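Objet : Re: [riverains] Rue pavée, réunion de mercredi et reprise des joints
De : Ewan MacBrayne
À : liste riverains

Bonjour à toutes et à tous,

Je réponds à Archie dans l'ordre de ses questions, son message est recopié plus bas. 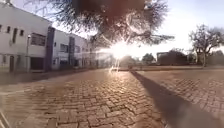 1. Les joints

L'entreprise Baert est passée mercredi matin. Le sable a disparu sur une bonne partie de la chaussée, surtout devant les garages. Leur proposition porte sur un balayage complet, un regarnissage au sable polymère et un passage de plaque vibrante. Les pavés qui bougent seront déposés et reposés un par un, avec le même motif en chevrons. Je leur ai demandé de ne pas remplacer les pavés simplement ébréchés, on en a déjà parlé l'an dernier et la teinte ne correspond jamais.

Le stock restant est de 161 pavés, rangés dans le local à vélos. Cela suffit d'après eux. Si quelqu'un en a pris pour une bordure de jardin, merci de les rapporter avant le début du chantier, sans autre formalité.

2. Le calendrier

Les travaux sont prévus en septembre, par demi-rue. Chaque moitié sera fermée aux voitures 60 heures, le temps que le joint prenne. Les piétons et les vélos pourront passer le long des façades. Les livraisons de Basolis (bouteilles d'eau, pellets) seront déposées à l'entrée de la rue pendant cette période, à vous de prévoir un diable.

Il faut un temps sec. En cas de pluie la veille, Baert décale et me prévient avant 7 h ; je transmets à la liste.

3. Le coût

Le devis de Baert revient à 90 euros par foyer, fournitures comprises. Celui de Derner est moins cher de 20 euros par foyer, mais il ne comprend ni l'évacuation du vieux sable ni la reprise des pavés descellés. Les deux devis sont en pièce jointe. Je suis pour Baert, dites-moi si vous voyez les choses autrement.

4. Le désherbage

Archie propose de reprendre le brûleur de la rue Jamau. Je n'y suis pas favorable avec du sable polymère, la notice déconseille la flamme. Une brosse dure deux fois par an devrait suffire. J'en ai une à prêter, le manche est à changer.

5. L'écoulement

Je n'ai pas de réponse. Baert n'a pas regardé les pentes et ne veut pas s'avancer sans niveau. Je repose la question par écrit.

Merci de répondre sur la liste et pas à moi seul.

Ewan

Archie Ogilvie a écrit :
> Bonjour,
>
> Quelques points avant que l'on signe quoi que ce soit.
>
> Est-ce que le devis prévoit de reposer les pavés qui basculent, ou
> seulement de remettre du sable ? Devant chez moi il y en a plusieurs
> qui claquent quand une voiture passe, et le sable seul n'y fera rien.
>
> Combien de temps la rue sera-t-elle fermée ? Ma mère vient deux fois
> par semaine en taxi et ne peut pas marcher depuis l'entrée.
>
> Pour les herbes, la rue Jamau a un brûleur à gaz qu'ils prêtent
> volontiers. On pourrait le passer juste après le chantier.
>
> Enfin, l'eau stagne toujours au bas de la rue après un orage. Autant
> en profiter pour corriger la pente si on dépose des pavés.
>
> Archie

P.-S. pour Archie : pour ta mère, on commencera par l'autre moitié, et le taxi pourra s'arrêter devant chez toi les premiers jours. Pour la suite, appelle-moi, on s'arrangera avec la cour de derrière.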